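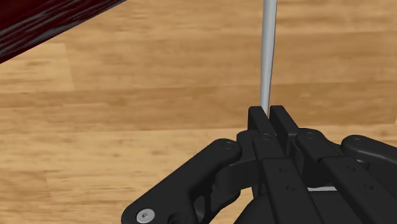

Kurkby Floor Survey

A data set of timber floors in houses, halls and shops in the parish of Kurkby, with notes on species, board width, fixing, finish and wear. This file explains what is in the folder, how the entries were made and what to watch for when using them.

Version 3. Maintained by Alvar Granström.

Contents

What the survey covers
Files
Columns in floors.csv
How the rooms were recorded
Species and how sure we are
Board widths
Finishes
Wear scores
Missing values
Known problems
Changes since version 2
Using the data
Contact

What the survey covers

The survey has one row per room. There are 87 rooms. Most are in private houses built before the railway came to Kurkby, and the rest are in the chapel hall, the old school, the dairy shop and two farm offices. A room was included if it had a timber floor that could be seen and walked on. Floors under fitted carpet were left out unless the owner was willing to lift a corner, and in that case the entry is marked as partial.

Laminate, vinyl and cork floors are not covered. Parquet is covered but sits in the same table as plank floors, with the pattern given in the layout column. Outdoor decking is not covered. One enclosed porch is in, after some argument, as its floor is older than the house behind it.

The work began as a way of finding out which floors could be repaired with boards from the Dritwood sawmill, which closed and left a barn full of seasoned stock. That question has mostly been answered now. The table has been kept up as people have asked for it for other reasons: insurance, house histories, and one school project on trees.

Files

floors.csv — the main table, one row per room
houses.csv — one row per building, with a building code, rough period and type
repairs.csv — one row per known repair, linked to a room code
glossary.txt — local words for parts of floors, with plain equivalents
sketches/ — scanned plans showing the direction of the boards
README — this file

All tables are comma-separated, UTF-8, with a header row. Text that contains a comma is in double quotes. Decimal points are full stops. If your spreadsheet expects decimal commas, set this when importing or the board widths will turn into dates.

Columns in floors.csv

room_code — building code, a hyphen and a letter. Letters run in the order the rooms were visited and say nothing about size or position.

storey — ground, upper or attic. There are no cellar rooms.

use — the present use of the room, in the owner's words where possible. This means both "parlour" and "front room" appear. They have not been merged.

species — pine, spruce, oak, ash, beech, birch, mixed or unknown.

species_sure — yes, likely or guess. See below.

width_mm — the typical width of a board in millimetres.

width_varies — yes if the widest board is clearly wider than the narrowest.

layout — plank, herringbone, basket or panel.

direction — long, short or diagonal, meaning the boards run along the long side of the room, across it, or neither. Square rooms have "long" if the boards run away from the main door.

fixing — face-nailed, hidden nails, screwed, pegged, glued or unknown.

finish — bare, soap, oil, wax, varnish, paint or unknown.

wear — a score, see below.

partial — yes if less than half of the floor was seen.

notes — free text. These vary a great deal in length.

How the rooms were recorded

Each visit followed the same sheet. The room was measured, the direction of the boards was drawn on a plan, and board widths were taken with a steel rule in the middle of the room and near the longest wall. Nails were looked for with a torch held low to the floor. If a loose board could be lifted without damage, the underside was looked at too, and this often settled the species.

Most visits were made in daylight. The exceptions are the dairy shop and the chapel hall, both recorded after closing time under electric light, and the finish entries for those two buildings are weaker for it. Colour was not recorded at all after the first few rooms. People looking at the same floor disagreed about whether it was brown, honey or yellow, and the same boards looked different at noon and at six in the evening.

Furniture was moved only with permission. Several floors have a different finish under a heavy piece that has stood in the same place for many years. Where this was found it is in the notes, and the finish column gives the one that covers most of the room.

Species and how sure we are

"Yes" means an end grain or underside was seen, or there is a bill or letter naming the timber. "Likely" means the face was clear and two people agreed. "Guess" means what it says.

Pine and spruce were the hardest pair to tell apart, especially under old varnish. If your work does not depend on the difference, merge them. Oak was easy. Ash was mistaken for oak twice in version 2 and both rows have been corrected.

"Mixed" is used where two species were laid in the same room, usually because of a repair. It is not used for a border of another timber around a plain floor. Borders go in the notes.

Board widths

Widths are rounded to the nearest millimetre, though the boards themselves move more than that between winter and summer. Rooms visited in April and rooms visited in late summer should not be compared closely. A gap that takes a coin in one season may be shut in the other.

In the older houses the boards taper, and were laid turn and turn about so that the floor came out square. For these rooms the width is taken at the middle of the board. The word "tapered" appears in the notes and can be searched for.

Herringbone and basket floors have the width of a single block. Panel floors have the width of the panel, which makes them look very broad in any chart. Filter on layout before plotting.

Finishes

A drop of water on a hidden spot was used to tell bare and soaped boards from oiled ones. Wax was tested with a fingernail. Neither method is exact. Owners were also asked, and where the owner's answer and the test disagreed, the test was entered and the answer put in the notes.

Two makes come up often in the notes. Steltmont was a floor oil sold by the ironmonger in Kurkby, and older people use the name for any floor oil. Treat it as "oil, make unknown" unless a tin was found. Oltmanns was a joinery firm that laid and varnished a number of the upper floors, and its pencil marks can be found on the backs of skirting boards. Where a mark was seen, the note says "Oltmanns, marked". Where the owner only remembers the firm, it says "Oltmanns, told".

Painted floors are listed as paint even if the paint has nearly gone.

Wear scores

0 — no wear that can be felt
1 — finish thin at doors and in front of the stove
2 — finish gone in places, timber sound
3 — timber worn hollow, nail heads proud, or boards split

Wear was scored by touch as well as by eye. A matt floor with no shine left can still be sound, and a glossy one can be badly hollowed under a recent coat. Sanded floors start again at 0, and the sanding is entered in repairs.csv if the owner could say when it was done.

The scores were given by several people. Granström went back over 18 of the rooms to check them, and most of the changes were by a single step, nearly always upwards. We have kept the later score.

Missing values

An empty cell means the thing was not looked at. "Unknown" means it was looked at and could not be settled. Please keep these apart. In version 2 they were mixed, and the fixing column in particular gave the idea that far more floors had been examined than was the case.

A zero in the wear column is a real score.

Known problems

The old school was recorded from one end to the other in a single afternoon, and the entries get shorter as they go on. The last classroom has no fixing and no direction.

Building codes K and L were swapped on the first set of sheets. The tables are right but the handwritten labels on the scanned plans are not. The file names of the scans have been corrected, so go by those.

The attic rooms are few and lean towards houses whose owners could climb the stairs with us. Don't draw anything from them about attics in general.

Repairs are badly under-recorded before the present owners moved in. A room without a row in repairs.csv may still have been patched. Boards of a paler colour, or short lengths with a seam in an odd place, were noted when seen but are not counted as repairs without something more to go on.

Lengths of boards were never measured. It would have been useful.

Changes since version 2

Added the two farm offices.
Split "nailed" into face-nailed and hidden nails.
Corrected two oak rows to ash.
Separated empty cells from "unknown".
Removed the owner column and all names of private persons from the notes.
Moved the glossary out of this file.
Dropped the colour column, which was only filled in for the first rooms.

Using the data

The tables may be copied, changed and passed on. Please say where they came from and which version you used. House names have been replaced with codes, and we ask that you don't try to match them to addresses — it is a small parish, and it would not be difficult.

If you are after boards to match an existing floor, start with species and width_mm, then read the notes. Thickness is given there when a board was lifted. The Dritwood stock list is kept separately and is not part of this folder.

Contact

Corrections should go to Alvar Granström, with the room code and the version number. Corrections to the glossary are welcome too, as long as they say which side of the river the word was heard on. Scans of bills, letters or old plans can be sent as they are, and will be added to the sketches folder if the sender agrees.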